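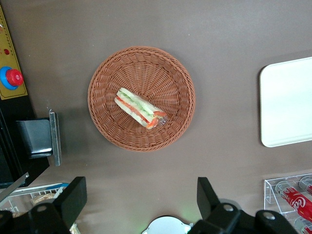 Fixing a sliding patio door that drags

Updated 22nd December

Quick one. Door sticks, you shove it, it jumps the track. Nine times out of ten it's dirt or the rollers, and you don't need a new door. We get this call all over Ravville and Gustley, more in July than any other month.

What you need
Vacuum with the crevice tool
Old toothbrush
Phillips screwdriver, long one
Flat pry bar
Dry silicone spray (not oil, not WD-40)
A helper for the lifting part

Step 1. Clean the track
Vacuum first, then scrub. Dog hair packs in at the corners so get right down in there. Wipe with a damp rag, let it dry. Try the door now. If it rolls fine, spray a little silicone, wipe off the extra and you're finished.

Step 2. Adjust the rollers
Look for two plugs low down on the door, either on the edge or on the inside face. Pop them out. Screw behind each one. On most doors clockwise raises that corner, but some older Gounder doors go the other way, so do a quarter turn and look. Take the weight off with the pry bar while you turn or you'll strip the head. Keep going till the gap along the bottom is even and the latch lines up.

Still dragging? Rollers are probably shot.

Step 3. Swap the rollers
Screen comes off first. Then back the adjusting screws all the way out so the wheels pull up into the door. Check the top for a stop or a head screw and take that out too. Two people, one each side, lift straight up, swing the bottom toward you, and lay it on sawhorses with a blanket over them. Glass is heavy. Mind your toes.

Pull the old roller out and take it to the store with you. Dont guess the size. Urnix makes a steel set that fits alot of the common frames, and we stock those at the Gustley counter. Change both even if one looks ok.

Hanging it back is the same thing in reverse. Top edge in first, then drop the bottom on the rail. Redo step 2.

How long
Cleaning, 30 minutes. Rollers, about 2 hours the first time.

When to stop
Rail is dented flat or worn through. You can get a stainless cap that snaps over it, cut with a hacksaw. If the frame itself has sagged, leave it and call somebody. Full replacement in Ravville was running 800 to 1,100 last we priced it, basic door, install included, no trim work.

Screen doors are on a seperate page.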